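**Spare rooms fill up as Ondbridge gathers for the winter swap**

November 26, 2023

If you have walked past the old Trevaskis shop in Ondbridge lately and wondered why the lights are on so late, the answer is the winter swap, which is back for a second year and has already grown a good deal bigger than anyone had bargained for. When the doors closed on the first one, back in June of last year, 1033 items had found a new home, and people went on talking about it for weeks (mostly about the fondue sets, of which there were far too many).

This time the list stands at 3859 items, and they have come from 38 households, a few of them from as far off as Vundov. Before anything goes to the shop it has to be sorted at home, and that part of the job has taken over a great many spare rooms and beds in town. The usual way is to tip out a drawer or a bag onto a blanket, spread things apart so that each one can be looked at properly, and then decide what is worth passing along, what belongs in the recycling, and what you would rather hang on to after all — the last pile is always larger than planned!

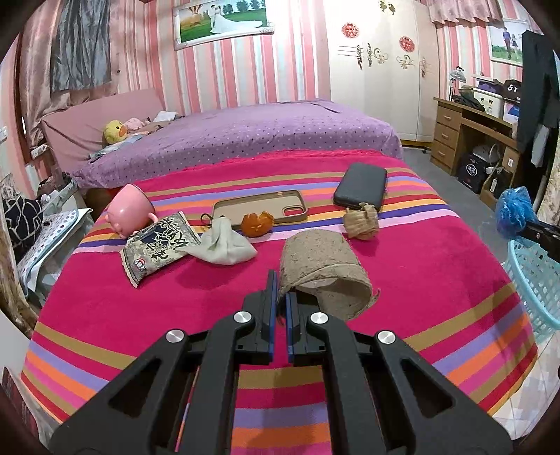
*Small things spread out on a striped blanket, with a pink plastic cup, a tan phone case and a snack packet among them.*

Little everyday bits like these are the slow part. A coat or a lamp takes a minute, but a drawerful of phone cases, cloth bags and cups can eat up a whole evening, especially if there is a pot of tea on the go and someone to chat with. The organizers ask that cups and dishes be washed before they come in, that bags and pockets be emptied, and that food wrappers and scraps of packing stay at home. Phone cases are welcome if they are clean and not cracked, and it is a great help to put a slip of paper inside saying which phone they fit.

Boxes can be left at the side door of the shop on Devex Lane any afternoon until the week before the swap. Please write your street on the lid, so that whatever isn't taken can find its way back to you. Entry is free, you needn't bring anything in order to take something home, and there will be soup and bread at the back for as long as they last. Last year the soup was gone within 2 hours, so it may be wise to come early and bring your own bowl.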